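Chapitre 8 – Inventaire et amortissement du petit matériel

Une immobilisation s'amortit à compter de sa mise en service – la date de facture ne sert qu'à l'enregistrement. La base comprend le prix d'achat net de remise et les frais accessoires.

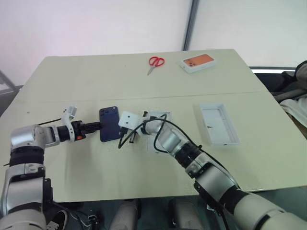
Fig. 11 – Téléphone, boîte de téléphone et ciseaux.

Cas Prerodska : appareil acquis 940 € HT, durée d'usage de deux ans, mode linéaire, valeur résiduelle nulle. Dotation annuelle : 470 €. En cas de mise en service en cours d'exercice, appliquer le prorata temporis en jours.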